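How do you decide which old cables to throw out?
Posted in Home & Storage, Tekstead Neighbors Help Board

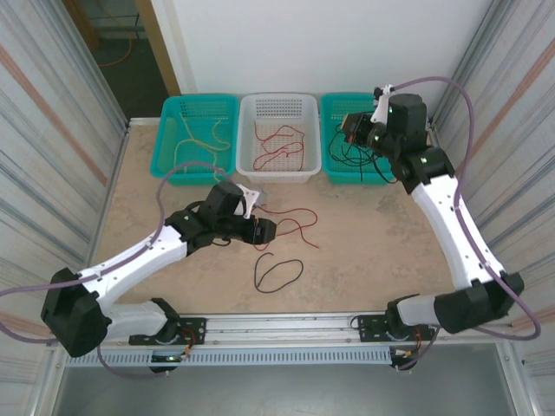 I moved into a smaller place in August and the cables came with me. All of them. I have a cord for a printer that died two apartments ago. I have 11 chargers and own 3 things that need charging. Every time I throw one out, I need it within the week, and the replacement costs me $49 at the only store in Sutherland that's open past six.

Is there a sane rule for what to keep? And how do you store the survivors so they don't braid themselves together in the dark? I've tried zip bags and I've tried a drawer. The drawer no longer opens.

Posted by pusavow_pete_no_more

---

woltonora_attic

I was you. My rule: if I can't name the device it belongs to, it goes in a box with the month written on the lid. If I haven't opened the box in a year, out it goes, unopened. Do not peek. If you peek you'll find something "useful" and be back to square one, holding a cord for a scanner.

Keep two of whatever your phone takes and one of everything else you still own. Anything with a power brick gets a strip of masking tape with the device name on it, and do that today while you still remember. Bricks all look alike and the wrong voltage can cook your stuff. I lost a perfectly good speaker that way and my husband still brings it up at dinner.

For storage, sort by what the cable does and give each kind its own open basket. Power in one, network in another, thin little wires in a third. Coil them in loops as wide as your hand and tie with a scrap of velcro. Don't wrap them tight around your elbow like a garden hose, it kinks the wire near the plug and that's where they die.

Oh, and don't put them in the trash. The Woltonora transfer station has a bin for cords by the paint shed, open until 3 in the afternoon.

---

gravelroad49

throw them all out. buy what you need. life is short

---

sutherland_basement_dweller

Disagree with the above, I needed a parallel cable last spring and felt like a king.

Seconding the tape, but write on it with a real marker. Ballpoint fades and then you have a brick labeled "r ut r." For long network cable, anything past the length of your longest room can go. You are not wiring a school.

As for the drawer, take out the one above it and reach down from there. It's probably a plug standing on end.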